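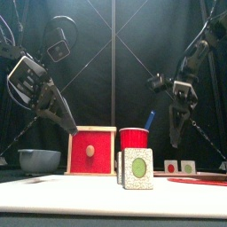

Estmont 日常物品研究组 · 桌面与收纳方向

Kyung-tae Myung 5月18日
最后更新:8月

4 小件物品的摆放与红色木盒的参照作用

4.1 从桌面开始

前一节讨论的是抽屉和柜子,那里的东西一旦放进去,就很少再被人看见。桌面完全是另一个世界!小件物品摊在桌上,彼此的距离、朝向和先后次序都暴露在外,收拾的人每动一下都要重新看一遍全局。我们对这一部分的材料格外有感情,访谈里最生动的话几乎都出自桌面,而且受访者一谈到自己的桌子,往往就停不下来。

图4 桌面上摆开的小件物品,其中有一只红色木盒,背景为深色板面。

我们把图4这样的布置称为“散摆”,即若干小物件同处一个台面,还没有归拢。本节关心的问题很朴素:面对散摆的桌面,人先看哪里,先拿什么,又凭什么判断“差不多收好了”。这些问题在收纳类读物里常常一句话带过,我们觉得非常可惜。收拾桌子是每天都在发生的事,里面的判断却相当精细,值得慢慢看。

图4中的红色木盒值得单独说几句。红色在深色背景前十分醒目,视线很容易落到它身上。盒子的材质也有意思:木头让人联想到家具和旧玩具,受访者对木盒的措辞明显比对其他容器更亲近,有人说它“像是本来就该在桌上的”。我们在后文把这类颜色突出、形状规整的物件叫作“定位物”,意思是其他东西的位置常常要借它来说明。

4.2 访谈与家访

参与者共21人,均住在 Flotbridge 一带,家中至少有一张兼作他用的桌子,比如吃饭和写作业共用,或者缝纫和记账共用。每人接受一次家访,时长40分钟,前半段请参与者照平常的习惯收拾自己的桌子,后半段坐下来聊。家访时我们尽量不插话,只在对方停手时问一句“接下来呢”。这句话简单得有点可笑,效果却出奇地好,许多参与者就是在回答它的时候,才第一次把自己的规矩说出口。

家访笔记由2位研究者分别整理,再放到一起对照。分歧多半出在“挪动”和“归位”的区分上。把一支笔从桌子中央推到桌边,究竟算收好了,还是只是让开?起初我们各执一词,后来决定以参与者自己的说法为准:他说“好了”,就记为归位;他说“先放这儿”,就记为挪动。这样处理之后,笔记读起来顺畅了很多,也更贴近参与者的感受。

4.3 定位物与“旁边”

最让我们兴奋的发现和一个极普通的词有关:“旁边”。参与者描述物品位置时,很少说桌子的左上或右下,他们说“盒子旁边”“罐子后面”“台灯底下那一块”。也就是说,桌面在他们心里首先是一组围着定位物展开的小区域,各有各的名字,边界却很松。一位参与者把账单压在糖罐旁边,糖罐换了地方,账单也跟着搬了过去,而她完全没有觉得自己改变过习惯。

定位物需要满足什么条件?从笔记来看,它要容易认出,平时不大移动,并且本身不急着被用掉。红色的盒子、带把手的茶壶、厚重的胶带座都曾担当过这个角色。剪刀则很难胜任,它太常被拿走了。颜色的作用比我们事先设想的要大,几位参与者在回忆桌面时先报出颜色,随后才想起那是什么东西。(有位参与者坚持说家里的“绿东西”旁边放着钥匙,我们陪他走过去才知道那是一只卷尺盒,大家都笑了。)

项目早期,Mihăilă 小组的同事曾提出用网格给桌面分区,以便记录每件东西落在哪一格。网格用于绘图相当方便,附录中的布局草图仍然采用。不过在分析参与者的语言时,我们改用以定位物为中心的记法:先写定位物,再写方位词,最后写物件。例如“红盒—右边—纽扣袋”。这种记法略显笨拙,却保留了说话人的次序,而次序里恰好藏着他们收拾时的思路。

4.4 放进去,还是放在一起

盒子摆在桌上,收拾的人面前便有两条路:把小东西放进容器,或者只把它们在台面上聚拢。我们原以为第一种会占绝对上风,家访的情形却丰富得多。许多人先聚拢,端详一会儿,再决定哪些值得进盒。聚拢的过程像是在给物件找同伴:线头和纽扣一堆,票据和回形针一堆,剩下的说不清归谁,就暂时留在定位物旁边。

这些“说不清归谁”的东西,我们非常喜欢。它们往往个头很小,用途不明,丢掉又舍不得,一截蜡烛、一颗备用螺丝、一枚不知从哪件衣服上掉下来的扣子。参与者谈到它们时语气会变软,动作也会慢下来。一位自称手脚很快的参与者,把一颗木珠拿起又放下,最后搁在盒盖上,说:“它就待这儿吧。”我们在笔记里给这一刻画了一颗星。

在研究组内部,这类物件有个昵称叫 Iko,最初写在一张标签纸上,后来就一直沿用下来。正式编码时仍记作“待定物”。待定物的位置与定位物关系紧密,它们很少独自停在桌面的空处,多半依着一件更大、更显眼的东西。这一点对收纳器具的设计颇有启发:在盒子外侧留出一小块可以搁东西的地方,也许比盒内多加一道隔板更受欢迎。

4.5 几点限制

家访的对象都愿意让外人看自己的桌子,这本身就是一种筛选,桌面乱得不想见人的家庭很可能没有报名。参与者知道有人在旁边看,动作难免比平时郑重。颜色的影响也还没有和形状、大小分开考察,红色木盒同时具备醒目的颜色和规整的外形,单凭现有材料,我们无法说明哪一项更要紧。下一步打算请参与者给熟悉的定位物换一种颜色,隔4周再问他们东西放在哪里。问卷初稿已经写好,其中关于“旁边”究竟有多远的那一题,组里还在热烈地争论。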